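The site changeover at Ornden reached the furniture crew in July. Until then the job was simple to describe: offices get rearranged overnight, and four people move whatever is on the sheet. Now a share of the sheet goes to the Keltmont units, and the crew's hours are split between moving things and teaching the units how things are moved.

Teaching means handling the chair with a pair of grippers instead of with bare hands. The grippers carry marker blocks so their position can be tracked. One demonstration is one chair, gripped at the back, moved and released. The target for the first phase is 1000 accepted demonstrations. By the end of the month we had 604.
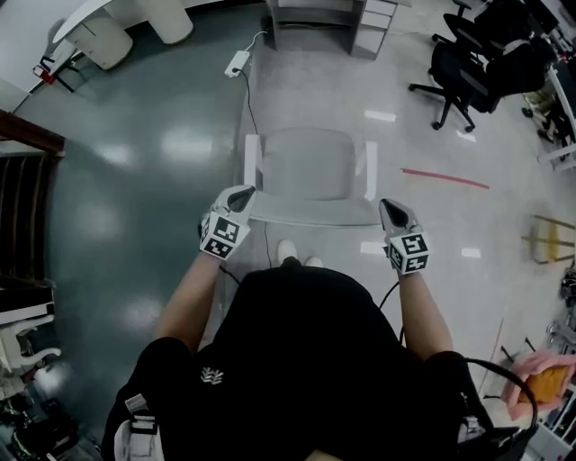
Rivadeneyra commented under my last post that the target is the wrong number to watch. At a warehouse that went through the same thing, the demonstrations were finished on schedule and the night shift was cut from five people to two before the machines could handle a chair with a loose caster. The remaining two did the exceptions, and the exceptions were the heavy part of the job.

That matches what I see in our own schedule. The planned split gives the units the standard chairs on flat floor. Stairs, desks with cables still attached and anything with a damaged base stay with the crew. On paper this reduces the number of moves per person. It also removes the easy moves, which were the ones people used to recover between the hard ones. I have asked for weight per shift to be logged alongside move count, and so far the form has no field for it. 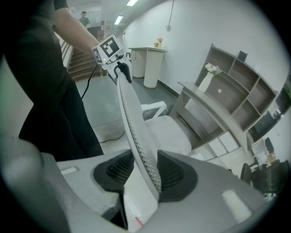
Grip placement is the other open item. An experienced mover takes a chair back wherever the load balances and corrects during the lift. The procedure from Rondudik wants both grippers on the backrest before any motion starts, with a pause of 3 seconds. Of the rejected demonstrations, 288 failed on the pause alone. The crew now pauses out of habit, even with bare hands, and the overnight sheet takes longer to clear.

Pay for teaching hours is still set at the moving rate. The review is due when phase one closes.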